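1/ right, moving the online shop off Marras this weekend. fees went up again in August and I've been putting it off ever since. notes as I go in case anyone else is in the same boat

2/ 316 listings. exported fine as a spreadsheet. pictures did NOT come with it, just a column of links that die when you close the account. so do not close the account first!!

3/ went for Zandberg in the end. Looked at Takano too, nice and clean but they want a card before you can even see the postage settings. no thanks

4/ postage is the fiddly bit. Marras let me set one price per parcel, Zandberg goes by weight. so it's me, the kitchen scales and a biro. up to 800 g goes in the cheap band, everything over that jumps quite a lot

5/ 156 listings had no weight at all. past me was very lazy

6/ VAT box is ticked by default. untick it if you're not registered. I found out after putting six orders through as tests, all had to be cancelled by hand, one at a time, with a little pop up asking if I'm sure

7/ last posting date going on the front page tonight, dont want another December of "will it get there" emails. second class only from next week, I'm not queueing for special delivery again

8/ someone asked about reviews. they don't move across. can screenshot the good ones and put them on the about page, bit sad looking but fine

9/ old web address: point it at the new shop BEFORE you email the mailing list. Kevau (who I have the domain with) say it can take a day. mine took most of an evening, kettle on twice

10/ still to do: gift wrap option, returns page, redo the soft toys section so its by size and colour. brown ones going up first 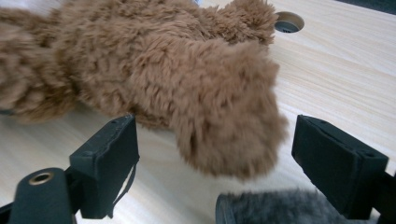 11/ returns page, then bed. old shop stays up till the new year with a note on it, all orders through the new one from tomorrow please x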